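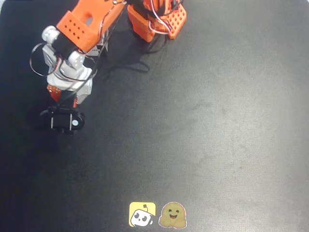
Search this journal Enter keywords Go

4. Do printed spares save anything?

The case for making spare parts at home or in a small workshop is usually put as a sum. A broken clip costs so much from the maker, so much less in plastic, and the difference is called a saving. We think the sum is badly drawn up. It leaves out failed prints, the hours spent measuring and redrawing the part, and the parts that were printed, fitted and then bought anyway.

The most quoted source is the Celtico survey, which followed 30 households and found that nearly all of them felt they had saved money. Felt is the word used in the questionnaire. No receipts were collected. The households had also replied to a notice in a newsletter for printer owners, and people who have paid for a machine are not the best judges of whether it was worth paying for. Mohamedi used a larger group and kept a written log, but the log was filled in at the end of each month and the entries for December are missing without comment.

Our own records come from the shared workshop at Fistmont, where members wrote down each repair on the day it was tried. We have 32 complete entries. Of these, 22 ended with a printed part in use at the time of the last check. That looks respectable until the time is added in. A hinge cover for a bread bin took three evenings. A knob for a cooker was drawn four times, and the member who drew it told us he had enjoyed himself, which we accept, though enjoyment is a different matter from thrift.

The kind of part also matters more than earlier work allows. Brackets, covers and boxy housings suit the method well, and holes and cut-outs can be drawn in from the start (Figure 3). Small clips that must bend, and anything kept near heat, did poorly in our log. Unell puts all of these under one heading and reports a single rate of success – a figure that tells the reader very little about the part in front of them.

Figure 3. Parts printed in orange plastic, one with a cluster of small round holes and one with a panel of small square holes. Black mat beneath.

We do not claim that printing spares is a waste. For a part that is no longer sold, the price of the original means nothing and our complaint falls away. But such parts made up a small share of the log, and they should not be used to carry the rest. Until someone publishes a study with receipts, hours and failures in the same table, we would treat any stated saving as a guess. Our log has faults too: members knew it would be read, and a few plainly tidied up their entries.

Reader comments

Hollis Mercado: You charge the member's time against the part but not the time spent driving to a shop or waiting in for a parcel. Seems a bit one-sided.

dormouse_k: What plastic were the clips in? The section never says and it makes all the difference.

Bench 4: Four goes at a cooker knob is about right in my experience.

Related items
Repair logs and the trouble with memory
What counts as a mended kettle?
Shared workshops: who turns up, who stops
The price of a discontinued part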